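Print this page | E-mail this page

Teaching a wrist camera to cope with clear plastic: a walkthrough

By Kusum Kanaujia

If you have been following along with the Gesero setup pages, you already have an arm that moves, a gripper that opens and closes, and a wrist camera sending you pictures. By now you have probably picked up a few nice, honest, cardboard-colored things and felt pretty good about it. Then you tried something see-through, and the whole perception stack went to pieces, and you came looking for help. Welcome! I spent most of July in the same place, and I'd like to save you a few of those evenings.

We're going to build a small check that runs after the fingers close. It answers one question for the planner, "am I holding the container I meant to hold?", and it does it from the wrist view only, without trusting depth on the container itself. You'll need the Gesero runtime, the Trikarmont segmentation package, and a folder of wrist recordings from your own arm. Mine had 3572 stills in it by the time I was done, which was more than I needed, but I get carried away.

Why the depth map lets you down

A clear wall gives the depth sensor two or three answers at once. Some of the light comes back off the near wall, some comes back off whatever is inside, and some goes straight through to the table and comes back from there. The sensor picks one for each pixel, and it doesn't pick the same one as its neighbor. If you plot the points you get a sort of shredded curtain hanging somewhere between the jar and the wall behind it. I tried smoothing it for two days before Jamshid Hassanpour looked over my shoulder and asked, very kindly, why I wanted a smooth version of a wrong number.

So we stop asking depth about the wall. We use three color cues instead: the lid, the fingers, and the texture of the contents.

Step 1. Mask the fingers first

Your fingers are always in the wrist view and they hardly change shape, so take them out before anything else gets a look. Open the gripper in front of a plain background and record a short clip while it goes through its whole travel. Then run:

trikarmont mask-build --source fingers_clip --out finger_masks

You get one mask per gripper width. At run time the check reads the width from the controller and loads the closest mask. Do grow the masks a little (I use 10 pixels) so the dark edge of the finger doesn't leak into your container region. If you change the finger pads, rebuild the masks. I forgot to do this once and the checker became convinced that every object in the room had a thin black outline.

Step 2. Find the lid

A colored lid is a gift. It's opaque, it's usually one solid color, and it tells you which way is up. Set a hue range for it in the config file:

lid:
 hue: red
 min_area: 1000
 expect: top_third

The hue range for red wraps around zero, so use the named range as above unless you enjoy debugging that sort of thing. The expect line is a hint to the search and you can loosen it if your grasps tilt a lot.

One thing to watch for is that the color of the lid shows through the plastic below it. You'll often see a darker band of the same color under the rim, and a greedy region-grower will happily swallow it and tell you the lid is much taller than it is. Add a split on brightness inside the lid region and keep the upper piece. Please don't fit a straight line to the bottom edge, either. Plenty of lids have a wavy rim, and you want the checker to be relaxed about that.

Step 3. Score the contents by texture

When I started, I was going to detect every single thing in the jar. Hadiza Ogundipe, who wrote a good part of Trikarmont and has a lot more patience than I do, talked me out of it over lunch. All we want to know is whether the region between the fingers is busy in the way we expect. Lollipops are lovely for this, with bright blobs and lots of thin pale lines going every which way, and the score they give is hard to mistake for a tabletop.

trikarmont texture-score --region between_fingers --blobs on --lines on

Record the score over a batch of good grasps and a batch of empty closes. I used 117 of each, though you can get away with fewer if your lighting is steady. Plot the two sets, and put the threshold in the gap between them. If there's no gap, go back to Step 1, as the masks are nearly always to blame. 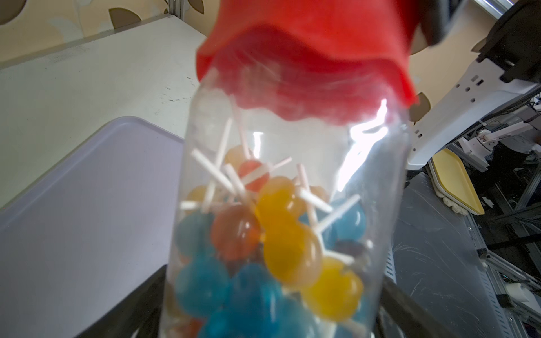

Wrist view with the lollipop jar between the fingers. Note the glare down the right side of the wall.

Step 4. Deal with glare

A long white streak like the one on that jar is the last big troublemaker. To the line detector it looks like an enormous lollipop stick, and it will push your texture score up when it shouldn't. There are two fixes and I use both of them.

First, drop any line that is wider than the widest stick you'd expect at that range. A streak on a curved wall tends to be a good deal fatter. Second, compare a few views while the wrist turns through a small angle. Things inside the jar move with the jar, while a reflection slides along the wall as the light changes its angle. Anything that slides goes in the bin. In the config it's:

glare:
 max_line_width: auto
 reject_sliding: true

The second option costs you a short wrist turn on every grasp. If you're in a hurry, leave it off and see how far the first one gets you.

Step 5. Hook it up to the planner

The check returns held, not_held or unsure. Please, please wire up the third one! My early version treated unsure as held, and the planner carried nothing at all across the table with tremendous care, and set it down gently on a tray. On unsure, have the arm hold still, take another look with the wrist turned slightly, and only then decide. Deepak Sengar's planner template already has a slot for this, called on_unsure, and you can point it straight at the check.

A few odds and ends

Bright trays in the background can confuse the blob finder if they peek through an emptier part of the container. Crop tightly between the finger masks and you'll mostly be fine.

Patterned backgrounds bother the line detector less than I feared, but score a few with the gripper empty anyway.

If your lid is the same color as the contents, Step 2 gets harder, and I'd put a strip of colored tape on the lid and move on with my life.

I haven't tried this on glass. Hemant Lodhi has, with the Fortin gripper, and he tells me the glare settings need a good deal more work there. He's promised to write it up, and I'll link it from this page when he does.

Questions are welcome in the comments on the main Gesero page. I usually go through them on Saturday with a pot of tea, so give me a few days.

Print this page | E-mail this page

Related pages
Setting up the wrist camera on a Gesero arm
Hand-eye calibration without tears
Trikarmont masks: common mistakes
Using on_unsure in the planner template
Syncing gripper width with camera time stamps
Moving your recordings to Leremum storage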